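Longbox Talk > Conventions and Shows > Clumton Comic Expo: is it worth two days?

21 replies, 721 views
Page 1 of 1

brassknuckle_barb
October 21, 2021

Looking at passes for Clumton and the two-day is only a little more than the single. I went once years ago when it was still in the high school gym and spent most of my time behind a man with a very large backpack. They've since moved to the Brorport fairgrounds and I'm told there's air now.

I collect mostly newsprint-era horror and some romance. I do not care about celebrity photo ops. I don't care about vinyl figures with large heads. Is there enough in the bins to fill two days, or should I do one and spend the second in bed with what I bought?

stapled_twice

One day. Get there at open, do the back wall first, eat early, leave by three. The second day is the same boxes with the good stuff gone and everyone a bit hoarse.

GutterSpace

Strongly disagree with the above. The second day is when the dealers start doing the math on what they have to carry back to the van. I got a short box of beat-up romance for less than the price of a convention pretzel, and the man helped me to the car with it. He seemed relieved.

stapled_twice

What condition?

GutterSpace

I said beat-up. Some had covers.

mylar_and_dust

Both of you are right, and it depends on what Barb wants. If you're after specific issues, go early on day one with a list. If you like digging, go late on day two with small bills. I do both and complain the entire time, as is traditional.

Practical stuff. Parking at the fairgrounds is the far lot unless you have a vendor tag, and the far lot is a field. In August it was dry and the dust got into everything. I had bagged books that needed a second bag. Bring a wheeled cart if your back is like mine but check the size rule first, they turned away a guy with a garden wagon.

brassknuckle_barb

How strict is the cart rule? I have a sort of collapsible thing from my mother.

mylar_and_dust

It's up to whoever is on the door. If it folds they usually wave you in. The garden wagon did not fold. He demonstrated this at length.

yurani_tello

Hi all, Yurani Tello here, I run the small press row at Clumton so weigh my opinion accordingly. I'll stay out of the one day or two question, but I can fill in some gaps.

We have 362 tables this time across both halls. Hall A is dealers and guests, Hall B is small press, artists, the costume repair bench and the quiet room. The longboxes are mostly along the back of A, as stapled_twice says, but there are four or five dealers who ask to be in B every time because it's cooler and they can hear themselves haggle. Two of them carry exactly what Barb is describing. People walk right past them on the way to the bathrooms.

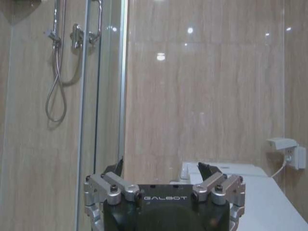 The other thing I'd mention is the panel schedule, which went up late and then went up again with the rooms changed. The second version is the correct one. The lettering workshop is in Room 3 on both days and holds a small number of people, so if you want it, sign up at the B desk as soon as you're in. The horror reprint panel is day two only, late morning. I know that's annoying for the one-day crowd. The moderator has a newborn and we took what we could get.

Cart rule: if it folds and fits under a table, you're fine. The wagon gentleman has written to us.

stapled_twice

Did he write a lot?

yurani_tello

There was a diagram.

GutterSpace

So the horror panel is on day two. I'd like that noted.

stapled_twice

Noted. A panel is people sitting in a row agreeing that old comics are good. I can get that here for free.

GutterSpace

You have never once agreed with anyone here.

kirbycrackle_dad

Can I ask about kids? Mine is seven and has one subject, the Bakos books. She's read all of them to me, several with voices. Somebody said the artist is going to be there, but he isn't on the guest page.

yurani_tello

He's at a table in B with his publisher, so he's listed under exhibitors and doesn't show up on the guest page. Signing is free if you buy something, and he does a little sketch for kids. Go after lunch on day one. In the morning the line is all grown men with portfolios.

kirbycrackle_dad

Thank you. I will be a grown man with a seven-year-old, which I hope is worth something.

mylar_and_dust

It's worth a lot. I've considered borrowing one.

inkwell_hank

Two days is a racket. They used to get 300 people and it was one afternoon and you knew every dealer by first name. Now it's 2,000 and half of them are there for the noodle truck.

brassknuckle_barb

Tell me more about the noodle truck.

inkwell_hank

It's very good. That isn't the point.

GutterSpace

Hank, you bought a two-day pass. You posted about it in the other thread.

inkwell_hank

I bought it so I could be sure.

longbox_lurker44

First post in a while. Does anyone know if the Riltonex backing boards will be sold at the show? The online price went up again and shipping is worse than the boards. I need the magazine size, and the local shop only ever has current.

mylar_and_dust

There was a supply table near the Hall A entrance last time that had them by the case. Buy them on the way out. I bought mine on the way in and carried them around all day like a tray of drinks.

stapled_twice

Check the width before you pay. The last batch I had was a hair too wide and every bag bowed. I wrote to them and got a coupon for more of the same boards.

brassknuckle_barb

Okay, I've bought the two-day. Plan is the bathroom-adjacent dealers in B first, then the back wall of A, noodles, home. Day two is the horror panel and then whatever nobody wants to carry to the van. Bringing my mother's cart. It does fold, I've just checked, though I've lost some skin off one thumb.

stapled_twice

You'll be bored by noon on the second day.

GutterSpace

Will you be there on the second day?

stapled_twice

Until noon, yes.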